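Right. Quick one because I'm meant to be out the door by seven and the bus won't wait.

So Jilow is open. Finally. If you live this end of town you'll have walked past the brown paper on the windows since last November and wondered, same as me. The paper's down. There's a bar, there's a row of taps, there are stools that are slightly too tall for anyone with normal legs.

I went on Saturday. Then again on Monday, for research.

First thing to say, it's a taproom that brews on site, small kit, out the back where the tyre place used to keep its tyres. Four vessels and a lot of hose. Chaltu Adugna does the brewing and was at Ratero before that, so if you liked the old Ratero porter (I did, I miss it, bring it back) you'll know roughly what you're getting. Malty. Not much haze. Nothing with marshmallow in.

Thirteen taps, not all pouring. Saturday had nine on. Monday had seven, becuase people drank the other two.

What I had:

The table beer, 2.8 per cent, very pale, bready, gone in no time. Would drink this all summer. Possibly the best thing there and the cheapest as well.

The brown ale. Nutty. Bit thin at the end. Needs a month.

The best bitter, on handpull. Lovely. No notes. Well, one note, serve it a touch warmer please.

A smoked thing called Baptiste. Hmm. I'll come back to Baptiste. 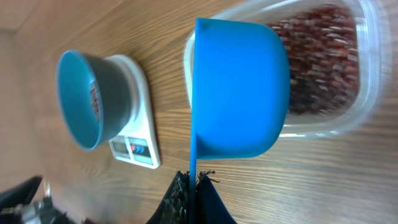 Blue scoop.

Prices. I know, everyone asks. Bitter's four pounds eighty, table beer four twenty, Baptiste comes in a half or a third only and it's six quid the half. Which made me wince, but it's strong and you don't want a pint of it, trust me. Cheaper than Ukosen down the hill, where I paid seven pounds for a pale ale last month and it came in a jam jar.

Back to Baptiste. It's a smoked dark beer, 7.3 per cent, and it tastes like somebody put out a bonfire with treacle. First mouthful I hated it. Second mouthful, still hated it. By the bottom of the glass I was asking if they did it to take away. They don't yet. Bottles are coming, they said, but the labels are wrong and have gone back to the printer.

Food is short. Pie, other pie, a bean chilli, chips. The chilli is the one to have. Proper heat, decent bread with it, and it stands up to the smoked beer, when the pies sort of don't. I had mine at the end of the bar with my coat on my knees as there are NO HOOKS. Under the bar, I mean. Every pub opening in the last ten years has forgotten hooks. Put in hooks!

Noise. It's loud. Concrete floor, metal ceiling, one big room. Early on it's fine, you can talk. By nine I was lip reading. They say some panels are going up on the back wall. We'll see. Ukosen said that too and it's still like drinking in a swimming pool.

The other thing, and I did put this on the socials at the weekend and got a bit of stick for it, is the handpull. One. One handpump and all those keg lines. I said I thought that was a shame for a place making beer like this. I still think that. The bitter is twice the beer on cask and I'd bet the brown would be too. 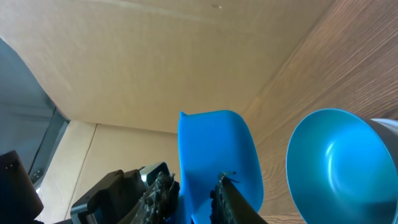 Farhad Parsa replied to say I was being unfair, that cask goes off in three days, that a new place with no regulars can't be tipping half a barrel down the drain every Tuesday, and that I of all people ought to remember what happened at the Ratero when they tried four pumps over a wet January. He also says the brown is fine as it is and I should get my tongue looked at.

Fair enough on the January. I do remember. It was vinegar by the second week and I drank it anyway to be polite.

But one pump? Two, Farhad. Two is not madness. Put the bitter on one and swap the other about, brown one week and the mild the next. And if it's slow, do smaller casks, pins, whatever. Bahman Ahmadpour ran two pumps for years in a room the size of my kitchen and I never had a bad pint in there. Never had a seat either.

Anyway. The brewing side. Chaltu gave me five minutes out the back on Monday, when it was dead. First brew went in the drain, a pump seal went and the whole lot got infected. Second was the table beer and it's barely changed since. She's on her thirty-ninth brew on that kit now, counting the bad one, which she does. Wants to do a beer with local barley next year if she can find someone to malt that little of it. Also a mild, a proper dark one, and I may have made an undignified noise when she said it.

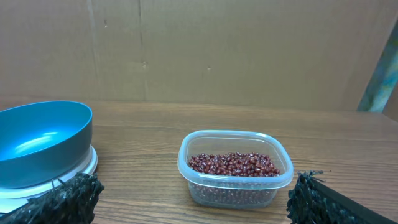 The mild's meant to be on in a few weeks. I asked for a date and she laughed at me.

Getting there: the 203 stops practically outside, get off at the chapel and go back on yourself a bit. Don't drive, there's nowhere to park and you'd be stuck on lemonade (which is nice enough, they make their own, but still). Last bus back is earlier than you think. I walked home on Saturday. In the rain. In the wrong shoes.

Dogs yes. Kids till eight. Card only, which will annoy one or two of you, you know who you are. Closed Tuesdays. The loos are up a flight of stairs and I couldn't see a lift, so ring ahead and ask if that's a problem, I forgot to check and I should of.

Couple of moans left. The board's written in chalk by someone with the handwriting of a doctor, I ordered the wrong thing twice. And the glasses are straight from the washer and warm, so give it a second or ask for one off the shelf.

Would I go back, yes, I'm going tonight, that's the bus I keep going on about. Parviz is saving me a stool. If the brown's improved I'll say so here and Farhad can have his apology in writing.

Ok, shoes. Going.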